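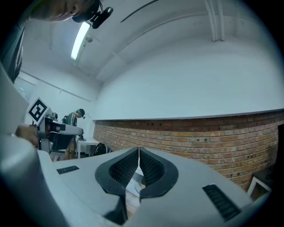
Finger pads on one of the hand-held grippers, tips nearly touching.

I got asked how we look after the hand-held grippers, so I'm writing down the routine. It's dull but it works.

Pads come first. The black rubber picks up dust, and once the mesh pattern fills in, things start to slide. I wipe both fingers with a damp cloth at the start of a session and again after every 100 grasps. Holub sells spare pads in packs of 60 and we're down to our last 47.

Then I close the jaws and look at the seam. If one tip sits higher than the other, loosen the three screws at the base, push the finger flat and tighten them again. Don't use the driver from the Moltow kit - it rounds the heads.
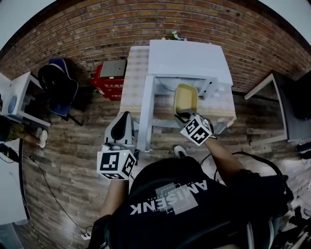 After that I try it on something thin. A tray edge is good for this, as any twist in the fingers shows up as soon as you pull. I do one slow pull and one quick one, then the same with the other hand.

The marker cubes get a dry cloth only. I used cleaner on one in December and the black came off at a corner, so we had to wait for a new one from Cluvberg.

Last is the cable. Check it where it leaves the housing and keep it out from under your shoes.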